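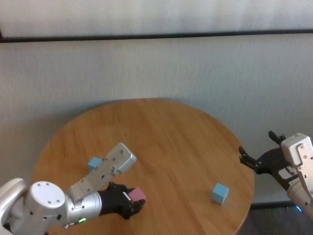 Didis review: a career tracker for people who watch too much comedy

Didis is an app for following the careers of actors, comedians, writers and people who make videos for a living. You pick the names you care about, and it keeps a profile for each one with birthday, hometown, early jobs, credits, podcast appearances and whatever is coming next. It comes from Ludoneo, the same company behind the TV diary app Hao, and it works on phones, tablets and in a browser.

I have been using the paid version since December, mostly to keep up with sketch writers. That is a hard group to follow. They work on a web series, leave, turn up in the credits of a late-night show, start a podcast with an old roommate and then disappear into a writers' room for two years. The big movie databases handle the late-night show well and the rest of it badly.

Setting it up

You can add names one at a time or import a list. I had a spreadsheet with 70 names on it, and the import took most of them without trouble. A few came in as the wrong person. If two performers share a name, Didis picks the more famous one and doesn't ask. I found a stand-up comic I like listed as a retired soap actor, with the soap actor's birthday and marriages. Fixing it means deleting the profile and searching again by project title.

The free version stops at 50 names. The paid version goes up to 300, and I don't expect to reach that. Billing is monthly or yearly, and canceling took me two taps when I tried it on an old account.

What a profile looks like

Every profile has the same layout. The basic facts are at the top, then a short written biography, then a timeline. The timeline is the reason to use the app. It puts paid work, guest spots, live tours and online video in one column by year, so you can see that somebody was still uploading videos in the same month they were hired for a network sitcom. You can hide any of those categories. I hide talk show appearances, which otherwise bury everything else for anyone with a movie out.

The written biographies are uneven. The good ones are short, have dates in them and say where the dates come from. The bad ones read like they were put together from other biographies. You get "began a career at a young age" and "rose to fame" and a paragraph about zodiac signs. Several of my names had a net worth line with no source at all. You can turn net worth off in settings under Display, and I suggest doing that first.

Sources are marked with a small letter after each fact. Tap it and you get a link to an interview, a credit listing or a post by the person. Facts without a letter are user submissions that haven't been checked. I would like those to be shown in a different color, as the letter is easy to miss on a phone.

Alerts

Alerts come in three types: new credits, new appearances and birthdays. They can be set for each person, or for everyone at once. New credit alerts were fast for television and slow for podcasts. One show I listen to put out an episode with a guest I follow on a Wednesday, and Didis told me the week after.

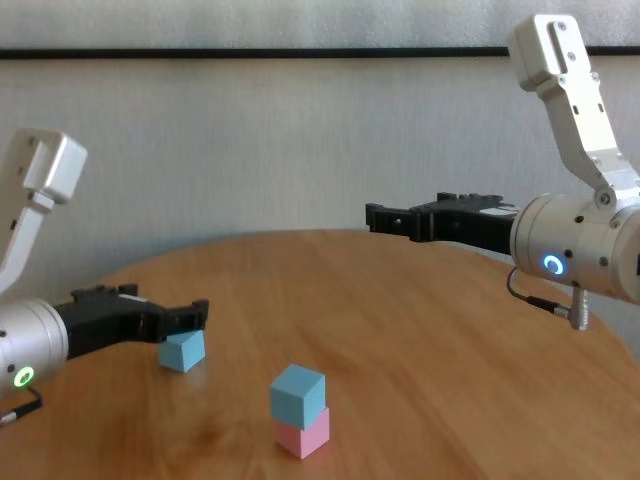
Birthday alerts were on time, but they are only as good as the birthday. For people who got known through online video, the birth year is often wrong somewhere and then gets copied everywhere. Didis has a way to show two dates when sources disagree, and I saw it on a handful of profiles. On the others it just picks one.

There is also a weekly email. It lists what everyone on your list is doing in the next seven days, sorted by day. I thought I would unsubscribe from it and ended up reading it more than I open the app. It is plain text with links, and it loads fast.

Search

Search is good if you know what you want. You can look for people who worked on the same show in the same season, and that is how I found Zanele Molefe, a sketch writer who has credits next to three people I already followed. Her profile was better than most, with a full list of her short films and the years she spent doing improv before any of them. I would never have come across her in a regular database, where she has two lines.

Searching by role is weaker. "Writer" and "staff writer" are separate tags, and so are "host" and "co-host." You need to run the search twice. Spelling has to be close, too. It doesn't guess.

Compared with Gustby

I used Gustby before this, and a lot of readers will have it already. Gustby is free, has ads and covers more people. Its musician profiles are far ahead of anything in Didis, which treats albums as an afterthought. If you mainly follow singers, stay where you are.

For comedy and online video, Didis is more complete. I checked the same names in both, and Gustby was usually missing the early years - the college groups, the internships, the web channel that shut down. It also had more gossip. Some people want that, and Gustby keeps it up to date.

Gustby lets you export your list as a file. Didis only lets you share a link to it, so I still keep my own spreadsheet.

Problems

The tablet version logged me out 3 times in one month. The browser version has never done it. Support answered my message the next day and told me to reinstall, and that fixed it for a while.

Corrections take a long time. I sent in the right hometown for one comedian with a link to him saying it in an interview, and it sat as "pending" for weeks before it went through. You don't get a notice when a correction is accepted. You have to go back and look.

The dark theme has gray text on darker gray in the timeline, and I can't read it at night without turning the brightness up.

Who should get it

Try the free version first. If you follow a couple dozen people and only want to know when their next show is on, it will do everything you need. The paid version makes sense for a long list, or if you write about this stuff, or run a fan page and are tired of checking birthdays by hand.

I have renewed mine on the monthly plan. If Ludoneo adds an export I will switch to yearly.

Rating: 4 out of 5

Good: timeline, source links, weekly email, shared credits search
Bad: mixed-up names on import, slow corrections, no export, weak on music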